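Prarkano Inicio Proyectos Datos Documentación Preguntas frecuentes Contacto

Preguntas frecuentes sobre la recogida de demostraciones en simulación

Publicado el 11/05/2021 por el equipo de datos de Prarkano

Este sitio utiliza cookies propias para medir el uso de la documentación. Aceptar Configurar

Las respuestas se refieren a la tarea de perchas del conjunto Druma, versión de March (la etiqueta de la versión se mantiene en inglés en todos los ficheros). Para las tareas anteriores consúltese la documentación archivada.

¿Qué se entiende por episodio?

Un episodio es una secuencia completa de observaciones y acciones, desde el reinicio del entorno hasta que el operador marca el final. Incluye las posiciones articulares de ambos brazos, la apertura de cada pinza, las órdenes enviadas y las imágenes de todas las cámaras, con una marca de tiempo común. Las pausas del operador se conservan. Quien quiera eliminarlas puede hacerlo en el preprocesado con el umbral de velocidad que le convenga.

¿Por qué una tarea con dos brazos?

La percha es un objeto ligero, asimétrico y con huecos, y su orientación en el momento del agarre condiciona todo lo que viene después. Con un solo brazo, corregir un mal agarre obliga a soltar y volver a coger. Con dos se puede reorientar en el aire, y esa maniobra es la que más nos interesa registrar.
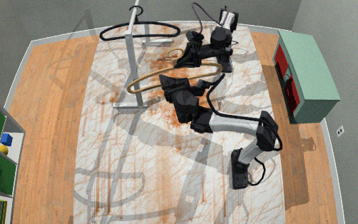

Las dos pinzas sobre la percha dorada, junto al perchero. Entorno simulado.

¿Cómo se anota el paso de una pinza a otra?

Con tres marcas: primer contacto de la segunda pinza, cierre de la segunda pinza y apertura de la primera. Las marcas se calculan a partir de los contactos del simulador y se revisan a mano en una muestra de los episodios. Si la segunda pinza se cierra y vuelve a abrirse antes de que la primera suelte, se anota como intento y el episodio sigue siendo válido.

No todos los episodios contienen un traspaso. El operador decide si lo necesita, y el campo correspondiente puede quedar vacío. Un campo vacío no indica un error de exportación.

¿Qué dispositivo usa el operador?

Un par de brazos maestros Jernia, con correspondencia articulación a articulación. El operador trabaja sentado ante una pantalla y ve el entorno a través de las cámaras simuladas. La interfaz anterior, basada en mandos de seis grados de libertad, se abandonó: producía trayectorias correctas en el extremo, pero con configuraciones de codo poco repetibles, y los modelos entrenados con ellas oscilaban cerca del perchero.

¿Cuántos episodios hay y cómo se reparten?

La versión actual contiene 200 episodios de entrenamiento y 40 de validación. Los de validación proceden de sesiones distintas y no comparten semilla de reinicio con los de entrenamiento. Todas las señales se exportan a 30 Hz, imágenes incluidas.

¿Qué cambia entre un episodio y otro?

La posición inicial de la percha, la del perchero dentro de una región acotada y la dirección de la luz. También se alteran la fricción de los dedos y la masa de la percha, dentro de los rangos que figuran en el fichero de configuración. La geometría de los brazos no se modifica.

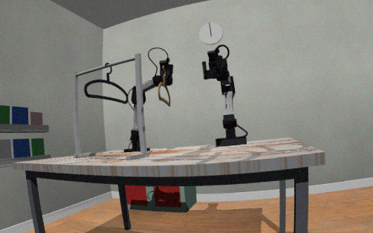 Los rangos se eligieron de forma conservadora. Con variaciones más amplias, una parte de los reinicios dejaba la percha fuera del alcance de ambos brazos y había que descartar la sesión desde el principio. Ahora el entorno comprueba la alcanzabilidad antes de ceder el control al operador y, si la comprobación falla, genera otra configuración con la semilla siguiente. El registro guarda la semilla que se usó finalmente, junto con las rechazadas.

¿Se conservan los episodios fallidos?

Sí, en una carpeta aparte y con un código de causa: caída del objeto, colisión, tiempo agotado o abandono del operador. No se incluyen en los recuentos de la respuesta anterior. Para clonación de comportamiento recomendamos no mezclarlos con el resto. Para entrenar un clasificador de éxito son imprescindibles — sin ellos el clasificador aprende a responder siempre lo mismo.

¿Quién decide que un episodio es correcto?

Hay dos criterios y ambos deben cumplirse. El primero es automático: la percha debe quedar apoyada en la barra, sin contacto con ninguna pinza, y con velocidad inferior al umbral durante un intervalo fijo. El segundo es la marca del operador. Cuando discrepan, el episodio pasa a revisión y no se publica hasta que se resuelve.

¿Qué cámaras se registran? 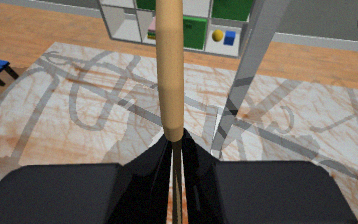 Cada episodio incluye vistas generales y una vista próxima por pinza, todas sincronizadas con el estado articular. Las vistas próximas son las que más aportan en la fase de agarre y también las que más problemas dan al entrenar, porque el fondo ocupa buena parte de los píxeles. Basta fijarse en lo que queda alrededor de los dos dedos negros: sombras curvas sobre una superficie de aspecto marmóreo con vetas anaranjadas y, detrás, una estantería con un bloque azul. Nada de eso es relevante para la tarea, pero una red con pocos ejemplos puede apoyarse en ello para estimar la posición. Por este motivo recomendamos aplicar recortes aleatorios y variación de color en estas vistas, y comprobar el resultado con las texturas alternativas que se distribuyen con el entorno.

¿Se pueden desactivar las sombras?

Sí, con la opción correspondiente del motor de render. Los episodios publicados se generaron con sombras activas. Como se guardan los estados completos, es posible volver a renderizar cualquier episodio sin ellas y sin repetir la teleoperación. El coste de cálculo depende del número de cámaras seleccionadas.

¿Sirven estos datos para un robot real?

Como preentrenamiento, sí. Como única fuente, no lo aconsejamos. El contacto entre los dedos y la percha está simplificado, y los cables de los brazos no ejercen fuerza sobre las articulaciones. En las pruebas del laboratorio Sandoval fue necesario añadir demostraciones reales para que el agarre resultara estable.

¿Cómo se comunica un error en los datos?

Mediante el formulario de la sección Contacto, indicando el identificador del episodio, la versión y el instante en que se observa el problema. Las correcciones se publican en la versión siguiente. Los ficheros ya distribuidos no se sustituyen.

Suscríbase al boletín de Prarkano para recibir avisos de nuevas versiones. Puede darse de baja en cualquier momento.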